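Help wanted at the Makori mending table

Hi, I'm Noémi, and I'm after four people to join our mending and packing crew at Makori! We patch, fold and box up donated kids' clothes, and most of it gets done on one big white table (my favourite piece of furniture in the whole place, no contest).

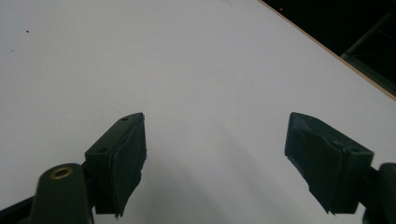
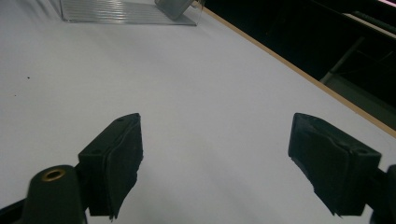 The white tabletop, both times.

What you'd be doing

Sorting by size and colour, sewing on buttons, folding, then packing it all for Lilian Mollel to send out. Last November we got through nearly 38 boxes and I was so chuffed I bought cake.

You don't need to be a whiz with a needle, Yaqin Cui will happily show you a hem stitch. You do need to be all right with standing for a while, and please wipe the table down before the pale fabrics come out!

Shifts and pay

Six hours a week, paid casual, split however suits you. Bring your own thimble if you're fussy like me.

To apply, drop a note in to Kipchumba Athumani at the front desk by March 11, 2019.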